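Robot arms on the returns bench: what changed for the staff at Brindular

Student project report, Work and Technology module
27 pages with appendices; this is the short version for the course site
December 27, 2025

1. Background

Brindular handles returned clothing and accessories for online shops. Parcels come in, someone opens them, and the contents are sorted by type and condition before they go back to the seller or out for recycling. Until March all of the sorting was done by hand at long benches. Since then part of it has been tried on tables fitted with two robot arms, supplied by Trolta and set up together with the company's own staff.

My question was a narrow one: what do people at the site do differently now, and what do they think of it? I did not try to work out whether the arms save money. The company did not share its costs and I did not ask for them.

2. Method

I spent 10 shifts at the site and kept written notes. I spoke to staff from sorting, packing and the technical side, and handed out a questionnaire with 50 statements to agree or disagree with. I also had access to the table log, which listed 1,924 attempted picks over the period of my visits. The log gives a time and a result for each attempt, but it does not say who stepped in when a pick failed. That turned out to be a weakness, as the stepping in was the part I wanted to know about.

3. The work at the table

The arms are used for soft items: cloths, caps, small garments. These are difficult to automate because they never lie the same way twice. The bins and trays are set out on the tabletop, the items are put down between them, and the arms sort from there. People work at the benches and carts close by and can reach the table in a few steps.
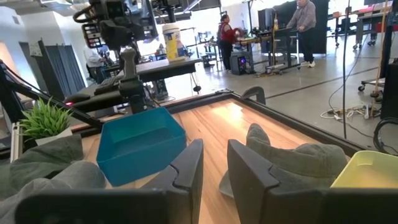
Šimko wrote on the draft of this section that it makes the job sound like standing guard. In the sorting team, the comment went on, you are still handling clothes all day, only now you handle the ones the machine has given up on, and those are the worst ones. I have left the section as it was, but the point is fair and came up again in the interviews.

4. What staff reported

Most of the people I spoke to said the physical side of the job had become easier. There is less bending over the bench and less lifting of full bins. Two of them said their wrists hurt less at the end of a shift.

The mental side was described differently. On the old benches you could talk while you worked. With the arms you wait, watch, step in, and wait again. One sorter said she went home more tired than before without having done much. Others liked the change and had asked for more hours at the table.

Training was the most common complaint. Staff were given a half-day introduction and a manual of more than 400 pages, written for technicians. In practice people learned from each other how to lay out the items, when to pause the arms and how to restart them.

5. Laying out the items

How the items are placed matters a good deal. Sorters told me that caps are best put down separately with space around them, since a gripper that comes down on two at once will often lift neither. Fabric pushed up against the edge of the table is harder to get hold of. None of this was in the manual. It is knowledge the sorters already had some feeling for, and it has become a larger part of what they are paid to do.
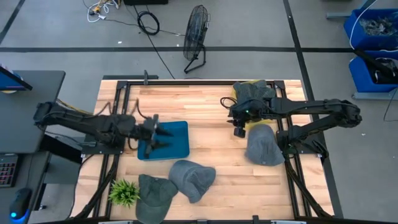
Figure 2. Sorting table with both arms over the work surface and caps laid out on the wood.

6. Discussion

The number of people on the sorting team did not change while I was there. The tasks did. Preparing the table, watching it and dealing with failed picks are now separate jobs on the rota, and the pay grade is the same for all of them. Several staff thought preparing the table should be graded higher. Management told me this would be looked at when the trial ends.

My results cover one site and a short period. The questionnaire was also too long, and some people stopped halfway. A follow-up should use fewer statements and should record each time a person steps in, with the reason. Wolo, the scheduling software used for the rota, has a notes field that could be used for this without buying anything new.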